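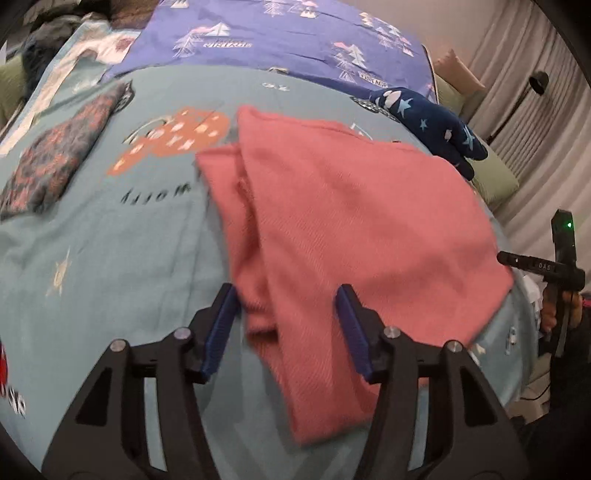 About Resholm

Resholm is a household textile care company. We fold, sort and store clothing and bed linen in private homes, and we teach other people to do the same in a small school attached to the office. The company was founded by Mayu Morikawa and Toshio Kinoshita, who had previously worked together in the linen room of a hotel. It now has 13 employees and serves 184 households under regular contract.

What we do

A standard visit covers one bedroom. The work is done on the bed, which in most homes is the only flat surface large enough for sorting. Clothing is laid out on the spread, grouped by fiber and weight, folded, and returned to drawers or shelves. Pillows and soft toys stay in the room and are moved to the head or the side of the bed while the work goes on. Pillowcases and sheets are handled last.

We do not wash or iron. Garments that need either are set aside in a separate pile and reported to the customer on the visit sheet. We do not discard anything. An item with a hole, a missing button or an unclear owner goes on the sheet as well, and the customer decides.

Folding standards

Our folding standard was written by Genji Murakami and is revised every October. It currently recognizes six folds. The ones used most often in bedrooms are:

Flat fold. Woven shirts, pillowcases, sheets. Edges are aligned to the selvage or hem and the piece is smoothed from the center outward after each turn.

Long overlap. Knits and other stretch fabrics. The piece is folded lengthwise so that the layers overlap, then shortened from the narrow end. Knits are supported from underneath when lifted. Picking one up by a single edge pulls the fabric out of square, and a twill-textured knit shows this clearly along the diagonal.

Drawer roll. Children's clothing, sleepwear and thin tops. The roll is started at the hem and finished at the collar, with the print on the outside where there is one.

Heavy dark garments are folded separately from light ones. Lint moves in both directions, but it is only a nuisance in one. Floral and other multicolor prints are grouped by their ground color, so a navy piece with a red and pink pattern is stored with the navy.

The standard also sets a limit of 10 pieces to a stack. Above that the lower pieces crease, and the stack tends to lean when the drawer is opened.

Children's rooms

Nearly half of our visits are to homes with children under school age. Printed bedspreads and pillowcases are common in these rooms, and they cause two practical difficulties. The first is that small garments are easy to overlook against a busy pattern. Our staff therefore clear the spread from the foot to the head, in strips, and run a hand over each strip before moving to the next. The second is that printed bedding usually has a correct way up. Lettering and figures are checked when the bed is made again at the end of the visit.

Stuffed toys are not folded, stacked or put in bags. They go back on the bed. If the customer has shown us where a particular toy belongs, the position is recorded on the room card.

The school

Classes are held in the Shimada building, on the floor above the office. The basic course consists of six sessions and is taught by Haruto Furukawa. Participants bring their own laundry, clean and dry, in mixed fabrics. A separate session on fitted sheets and duvet covers was added at the request of former participants and may be taken alone.

The course does not lead to a license. Participants receive a printed copy of the folding standard and a set of Dondimik drawer dividers, which are also sold at the office.

Records and scheduling

Each bedroom under contract has a room card listing the drawers, their contents and the fold used in each. Cards are kept in Evalport, our scheduling and records system, maintained by Isamu Takeda. Customers may ask for a copy of their card at any time. When a contract ends, the card is deleted at the close of the following month.

Visits are arranged by telephone or at the office counter. A first visit takes longer than later ones - the card has to be drawn up from nothing - and is charged at the same rate.

Contact

Inquiries about household contracts should be directed to Mayu Morikawa. Inquiries about classes should be directed to Haruto Furukawa. Please state the number of bedrooms and the approximate bed sizes when asking for an estimate.

Page last revised May 27, 2025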